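Faire un vin pétillant à la maison par prise de mousse en bouteille

Matériel, dosage du sucre, tirage, remuage et dégorgement pour une petite cuvée

Cette page décrit la méthode que j'utilise pour transformer un vin blanc tranquille en vin mousseux, avec une seconde fermentation en bouteille. Elle suppose que vous savez déjà conduire une fermentation alcoolique et soutirer un vin. Si ce n'est pas le cas, commencez par une première cuvée tranquille et revenez l'année suivante.

Les quantités sont données au litre, plus un exemple pour une petite série de bouteilles. Comptez une demi-journée pour le tirage, puis au moins neuf mois d'attente.

Le vin de base

Il faut un vin blanc ou rosé sec, clair, peu alcoolisé et assez acide. La seconde fermentation ajoute un peu plus d'un degré d'alcool. Un vin de base entre 10 et 11 % vol. convient bien. Au-delà de 11,5 %, les levures peinent à démarrer et la mousse se fait mal.

Vérifiez trois points avant de continuer :

Sucres résiduels : moins de 2 g par litre. S'il en reste davantage, il faut le déduire du sucre de tirage.
SO2 libre : moins de 15 mg par litre. Un vin fortement sulfité bloque la prise de mousse.
Fermentation malolactique : terminée ou franchement évitée. Une malo qui part en bouteille trouble le vin et donne un dépôt difficile à faire descendre.

Je travaille en général avec la parcelle que nous appelons Kamel, vendangée tôt, et le vin passe l'hiver au froid. Il est soutiré deux fois et n'est pas filtré. Le tirage se fait au printemps, quand la cave remonte à 14 °C.

Le matériel

Des bouteilles champenoises, et uniquement celles-là. Une bouteille de vin ordinaire n'est pas prévue pour six bars et éclate. Les bouteilles récupérées sont utilisables à condition de les examiner une par une, à contre-jour, et d'écarter toutes celles qui présentent un éclat à la bague, une rayure profonde ou une bulle dans le verre.

Des capsules couronnes de 29 mm avec leurs bidules (les petits obturateurs en plastique qui recueillent le dépôt). Certaines bouteilles anciennes ou étrangères prennent du 26 mm. Mesurez avant de commander.

Une capsuleuse à colonne. Le modèle à deux leviers des brasseurs dérape sur les bagues champenoises.

Une balance précise au gramme, un densimètre, un thermomètre, un seau alimentaire gradué, un fouet, un tuyau de soutirage.

Des lunettes de protection, des gants épais et un tablier de cuir ou de toile forte. Ils servent à chaque manipulation à partir du moment où la pression est montée, y compris pour déplacer une seule bouteille.

Préparer le plan de travail

Le tirage va vite une fois lancé. Tout doit être lavé, rincé et égoutté avant de réveiller les levures. Lavez les bouteilles à l'eau chaude additionnée de carbonate de soude, rincez trois fois, laissez égoutter tête en bas. Les capsules et les bidules trempent dix minutes dans une solution d'acide citrique et de métabisulfite, puis sont rincés à l'eau claire.

Gardez quelques torchons propres pour essuyer les bagues avant le capsulage, et un bac à rebords pour poser les petites pièces.

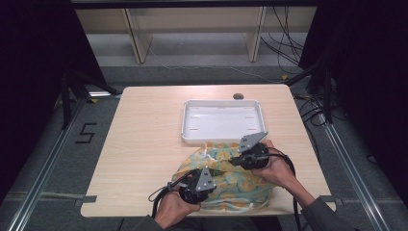 Torchon imprimé et bac blanc sur la table.

Le levain de tirage

La levure sèche versée directement dans le vin ne donne rien de bon : l'alcool, l'acidité et le froid la tuent en grande partie. Il faut l'acclimater. J'emploie la souche Zirkden, achetée en sachets ; toute levure vendue pour la prise de mousse fait l'affaire.

Les proportions ci-dessous suffisent pour 30 litres de vin.

Jour 1, matin. Faites tiédir 100 ml d'eau à 37 °C, ajoutez 5 g de sucre, puis 10 g de levure en pluie. Attendez vingt minutes sans remuer, puis mélangez doucement.

Jour 1, midi. Ajoutez 300 ml de vin de base à température ambiante, 150 ml d'eau et 25 g de sucre. Couvrez d'un linge. Maintenez à 20 °C.

Jour 2. Le mélange doit mousser. Ajoutez 400 ml de vin et 20 g de sucre, fouettez énergiquement pour aérer.

Jour 3 et jour 4. Laissez descendre la température vers celle de la cave, en fouettant deux fois par jour. Mesurez la densité. Le levain est prêt quand elle approche 1000 et que l'activité reste bien visible. S'il s'est arrêté, il est épuisé et il faut recommencer avec un nouveau sachet.

Calculer le sucre

Quatre grammes de sucre par litre produisent environ un bar de pression à 10 °C. Pour une mousse complète, à 6 bars, on compte donc 24 g par litre. Pour un premier essai, restez à 20 g par litre. La mousse sera un peu plus légère et la marge de sécurité plus confortable.

Exemple pour 38 bouteilles de 75 cl :

Volume de vin : 28,5 litres
Sucre à 20 g par litre : 570 g
Levain : 0,9 litre
Adjuvant de remuage : selon la dose du fabricant

Si le vin de base contient 2 g de sucre par litre, retirez 57 g. Pesez, notez, relisez. Une erreur de dosage se paie par des bouteilles cassées, parfois en série.

Faites dissoudre le sucre à froid dans deux litres de vin prélevés sur le volume total. Remuez jusqu'à ce qu'il ne reste plus aucun grain au fond du seau.

Le tirage

1. Versez le vin dans la cuve de tirage, puis le sirop, puis le levain.
2. Ajoutez l'adjuvant de remuage (bentonite ou alginate), préparé la veille selon la notice.
3. Mélangez pendant cinq minutes. Remuez ensuite toutes les dix bouteilles, sinon les dernières reçoivent plus de levures que les premières.
4. Remplissez en laissant un vide de 3 à 4 cm sous la capsule.
5. Essuyez la bague, posez le bidule, puis la capsule, et sertissez d'un coup franc.
6. Retournez chaque bouteille quelques secondes. Si elle goutte, resserrez ou changez la capsule.

Couchez les bouteilles sur lattes ou dans des caisses solides, à 12 ou 13 °C. Évitez tout passage à proximité pendant les deux premiers mois. Marquez chaque bouteille d'un trait de craie vers le haut. Il servira de repère si vous devez déplacer le lot.

La prise de mousse et l'attente

La fermentation dure de quatre à huit semaines suivant la température. On la suit avec un aphromètre monté sur une bouteille témoin. Relevez la pression une fois par semaine et notez la température en même temps, sans quoi le chiffre ne veut rien dire.

Sans aphromètre, ouvrez une bouteille bien froide au bout de deux mois. Le vin doit être sec et la mousse franche. S'il est encore sucré et peu pétillant, remontez la température de deux degrés et patientez un mois.

Laissez ensuite le vin sur lies neuf mois au minimum. Ma cuvée Flusgate reste 332 jours avant d'aller sur pupitre, durée que j'ai gardée d'une année à l'autre pour pouvoir comparer. Au-delà de dix-huit mois les arômes de fruit laissent la place au pain et à la noisette. Les deux styles se défendent.

Le remuage

Le remuage fait descendre le dépôt vers le bidule. Secouez d'abord chaque bouteille pour décoller les lies, puis laissez reposer une semaine.

Placez les bouteilles sur pupitre, col légèrement incliné vers le bas. Tracez un repère sur le fond. Une fois par jour, tournez d'un huitième de tour à droite, le lendemain d'un huitième à gauche, puis d'un quart à droite, et relevez un peu le fond au fil des jours. Au bout de trois à quatre semaines la bouteille est presque verticale et le vin limpide.

Un pupitre se fabrique avec deux planches percées de trous coniques et une charnière. Le mien est copié sur celui de la cave Ganthorpe, avec des trous un peu plus serrés. Une caisse à alvéoles calée en biais dépanne pour une douzaine de bouteilles.

Le dégorgement

À la glace, c'est la façon la plus simple pour un débutant. Préparez un bac avec de la glace pilée et du gros sel, à raison de 1 kg de sel pour 3 kg de glace. Refroidissez d'abord les bouteilles à 4 °C, toujours sur pointe. Plongez ensuite les cols dans le bac sur 4 cm, le temps que le dépôt soit pris dans un glaçon.

Relevez la bouteille à 45 degrés, tournez-la vers un seau ou un mur, loin de toute personne, et faites sauter la capsule avec un décapsuleur. Le glaçon part avec le bidule. Redressez et fermez du pouce.

À la volée, sans glace, on perd davantage de vin et il faut de l'entraînement. Gardez cela pour plus tard.

Le dosage

La liqueur se prépare avec le même vin et du sucre de canne, à 600 g par litre de liqueur finie. Pour 75 cl :

Brut nature : rien, complétez avec du vin
Extra-brut : 5 ml
Brut : 10 ml
Demi-sec : 45 ml

Complétez le niveau avec une autre bouteille dégorgée du même lot. Bouchez aussitôt, posez le muselet, puis secouez doucement pour mélanger. Attendez trois mois avant de servir.

Problèmes courants

Pas de mousse après trois mois. Cave trop froide, trop de SO2 ou levain faible. Réchauffez à 16 °C et remettez les lies en suspension en retournant les bouteilles deux fois par semaine.

Bouteilles qui cassent. Arrêtez toute manipulation, descendez la température du local si possible, attendez 48 heures, puis intervenez équipé. Revérifiez le calcul du sucre.

Dépôt qui colle au verre. Adjuvant oublié ou mal dispersé. Secouez, laissez reposer dix jours, reprenez le remuage depuis le début.

Gerbage à l'ouverture. Vin trop chaud au dégorgement, ou particules restées en suspension. Servez à 7 °C et ouvrez lentement.

Mounir Abdelaziz
Page revue en octobre : doses de levain corrigées pour 30 litres.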